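I have rewritten our one-page house rules for the arm four times since December, and I think I finally have a version I can live with. It used to be eleven pages! Carys Gittins, who I share the bench with at Bitport, printed the whole thing out once and used the back for shopping lists, so that tells you how much reading it got.

Anyway, the new sheet is up, we ran a full day of wrist camera work by it on Friday, and I want to get my thoughts down while I still remember what annoyed me.

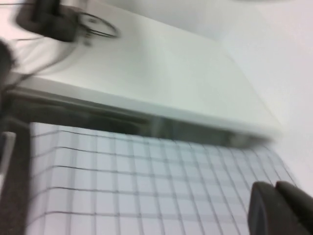
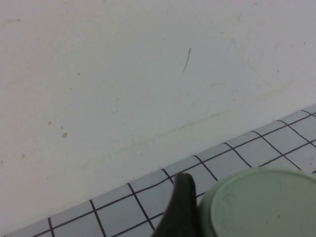 The rule I fought hardest for is the boring one: blurry shots stay in the log. The old habit was to go through at the end of the day and toss anything soft, and I get the temptation (I did it myself for months). But if the arm was moving when the camera fired, that's a fact about the run, and whoever is trying to work out why a grasp went wrong on Tuesday would love to have it. So now you tag it "motion" and move on. You can filter later. You can't un-delete.

We had 1,516 wrist frames in the log when I sat down to go through it all, and 476 of them ended up with the motion tag. That was way more than I'd guessed! Under the old habit I'd have thrown out nearly a third of the record and felt tidy about it.

Rule two is cables. Any cable inside the arm's reach gets taped down or routed off the work surface before power goes on. Coiled up and set to one side doesn't count. I know, I know, everybody coils. I coil. But a loop is pretty much the perfect shape for a finger to hook, and the arm has no idea that there's a power supply at the other end. Sioned Prydderch wanted this one to say "where practical" and we went back and forth over coffee until she gave in, or got tired of me, one of the two. My trouble with "where practical" is that at 4:30 in the afternoon nothing is practical.

Then there's speed. We cap it at 15 percent for the first pass of anything new, and "new" includes a moved object, a different fingertip, a changed camera angle, and coming back from lunch if somebody else was at the bench. People grumble about the lunch part. I'm keeping the lunch part.

I also wrote down the hands rule, which everyone thought was obvious until we compared notes and found we each had a different one. Carys would reach in if the arm was paused. Sioned would reach in if it was paused and she was holding the stop button. I'd been reaching in whenever it looked like it was done, which, yikes. The sheet now says the motors are off, and you've checked they're off, before any part of you crosses the tape line. A software pause doesn't count as off. If you need to nudge a cup half an inch, you power down and nudge it and power back up, and yes, it's slow.

By the way, this is all stuff for our little setup, with a small arm and three grown-ups who know each other. If you're running anything bigger, please go read the real safety standards and do a proper risk assessment. A page taped to a wall doesn't replace one, and I'd hate for someone to copy mine and call it a day.

The part I'm least sure about is cleaning. I put in that the surfaces get wiped and the camera lens gets looked at before the first run, every time. Sioned's argument is that real rooms have scuffs and specks and smudges, and a system that falls over at a brown dot on a white background needs to see more brown dots. She's right about that! So I split it in two: the lens always gets cleaned, and the surroundings get left alone unless there's something loose or sticky that could foul the fingers. If you do wipe something down partway through a batch, you write it in the notes, with the frame number. We changed things at frame 867 once and I spent a whole evening wondering what had happened to my results.

Naming is still a mess. I want the object, the fingertip and the run number in every file name, Carys wants the date first, and right now we've got both styles living in the same folder like bad roommates. I'm going to write a little script this weekend to sort the old ones, and she's promised to go along with whatever it spits out.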